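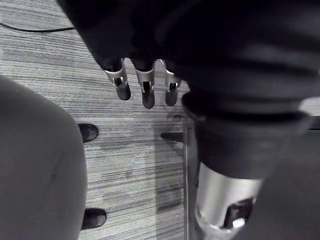
Three open fingers over the carpet, as shown at the Prellside open day in June.

The case for slower demonstrations

Public demonstrations of robots are now a settled part of the calendar for most technical institutes, and the open day held at Prellside in June followed the usual pattern. There was a short address in the lecture room, a tour in groups, a period for questions and a light lunch. The programme listed 141 places for the morning and 236 for the afternoon. It was a well-run occasion and the staff were generous with their time. The purpose of this essay is to argue that occasions of this kind could serve the public much better than they do at present, and that the change required is a modest one. They should be slower.

The author attended as a member of the public with a professional interest in workplace training. That interest has involved a fair number of trade shows over the years, and these have left a certain impatience with music, coloured lights and the steady voice of a presenter with a headset. Prellside had none of these. The robots were shown on an ordinary carpeted floor, with visitors standing within a few paces, and the handling tasks were plain ones: pick up a folded cloth, pass a cardboard tube, place a cup on a shelf.

The first machine on the tour, which the institute calls Rarnix, has arms dressed in dark fabric that gathers into ribs and folds towards the wrist. The covering gave rise to more conversation in the author's group than any other feature. Some visitors took it for decoration. The guide explained that at Prellside it is treated as a working part, which keeps dust from the joints and makes contact with a person less unpleasant. The fingers below it are another matter. Each has a silver-grey joint housing and a rounded dark tip, and no attempt has been made to disguise them as human. This seems right. A hand that looks like a tool invites the visitor to ask what it can hold, how firmly, and what happens when it lets go. A hand that imitates flesh invites a different and less useful set of questions.

It was in the waiting periods that the most was learned. Between tasks the arm hung with its fingers open towards the floor, and during those intervals people came closer, lowered their voices and began to ask about particulars. What does the machine know about the weight of the thing before it lifts it? Who decides that a grasp has failed? How long does a fingertip last? The answers were clear and given without hurry. When the next task began, the questions stopped and the group returned to watching, as an audience does.

Unfortunately the timetable allowed very little of this. Each group was given 10 minutes with Rarnix, of which the greater part was taken up by prepared tasks. The second station, devoted to the planning software known as Lopes, was allotted the same. Here the difficulty was more serious. Software that plans a movement cannot be understood by looking at the movement alone, and the wall display, although handsome, changed too quickly to be read by anyone who had not seen it before. Several visitors in the author's group turned away from it to look again at the hardware through the open door. They should not be blamed for doing so. A machine can be looked at without an introduction and a plan cannot.

Institutions that hold open days generally give two reasons for a brisk programme. The first is fairness: if more people are to be admitted, each must have less time. The second is confidence. Organisers fear that a pause will be taken for a fault, and that a fault will be taken for a failure of the whole enterprise. Both concerns deserve a proper answer.

On fairness, the figures printed in the Prellside programme are instructive. The institute reported that Rarnix had carried out 442 handling tasks in preparation for the day. This is a considerable effort, and it was directed almost wholly at ensuring that a short sequence would run smoothly before each group. Had a part of that effort gone into preparing a second open station, with no sequence at all and a member of staff ready to repeat any movement on request, the same number of visitors could have been received and many of them would have left better informed. The scarce thing on these occasions is seldom floor space. It is the attention of people who understand the equipment, and that attention is poorly spent on standing beside a machine that is performing a routine.

On confidence, the experience of the afternoon points the other way. During one sequence the cloth was missed. The fingers closed on nothing, opened again, and the arm withdrew to its starting position. The operator said simply that the estimate of the cloth's height had been wrong and that the attempt would be made again. It was, with success, and a visitor near the back asked how the correction had been arrived at. The discussion that followed was the best of the day. It touched on cameras, on lighting, on the difference between a folded cloth and a crumpled one, and on the operator's own part in deciding when to try again. Then the bell was rung and the group moved along.

A failed grasp shown in public is a piece of honest information. Those who will be asked to work beside such machines, or to buy them, or to vote on the rules that govern them, have need of it. They will meet failed grasps soon enough in the warehouse or the care home, and it is preferable that they should first meet them in the company of somebody able to explain them. A faultless performance, by contrast, leaves people with two poor choices. They may believe that the machine is more capable than it is, or they may suspect that they have been shown a trick.

There is a wider point about what the public is entitled to see. Debate on automation is conducted largely in terms of totals: posts lost, posts created, hours saved. Such figures have their place, but few people can test them against anything they know. A visitor who has stood near a mechanical hand and watched it manage a cardboard tube with some difficulty has acquired a small piece of direct knowledge. It will not settle the larger argument. It will, however, make that visitor harder to frighten and harder to flatter, and both effects are of value in public life.

The third station, Brarier, came closest to what is recommended here, perhaps by accident. It is a teaching rig on which visitors guide a light arm by its handle and then watch the movement played back. It had no fixed sequence and no presenter. Visitors queued, tried it, made mistakes and tried again, and those waiting gave advice to those in front. Children were much better at it than their parents. It was also the only station at which strangers were seen to talk to one another at length.

The following proposals are offered to Prellside and to any body planning a similar event. The prepared sequence should take up no more than a third of the time at each station. The remainder should be left free, with the equipment powered down or at rest for part of it so that visitors may look closely. At least one task should be chosen in the knowledge that it will sometimes go wrong. Displays of software should be frozen at a few chosen moments and printed on paper, where they can be pointed at. A short sheet should state what the machine cannot yet do, in words as plain as those used for what it can. None of this calls for new equipment, and the cost of printing is small.

It may be objected that such a day would be dull. For some visitors it would be, and they are well provided for elsewhere. Prellside has already done the difficult part by bringing its machines down to an ordinary floor among ordinary shoes, without a stage or a rope. The institute has said that it will hold a further open day and that comments from visitors will be considered in planning it. The author has submitted the proposals above in writing and would encourage others who attended to send in their own.

Comments (4)

Morning visitor
I agree about the software room. I came out none the wiser and I work with spreadsheets all day. A printed page would have helped a great deal.

Northgate reader
The article is a little hard on the timetable. Our group overran at every station and the guides let us. If everyone had been given longer I doubt the afternoon visitors would have got in before closing.

T. W.
My daughter had three turns on Brarier and has talked of little else. Could the age guidance be put on the booking page next time? We nearly left her at home.

Retired fitter
Would have liked more on maintenance. I asked how the fabric sleeve comes off for cleaning and was told it would be shown later, but we ran out of time.

Contact the editor | Copyright remains with the author | Back to top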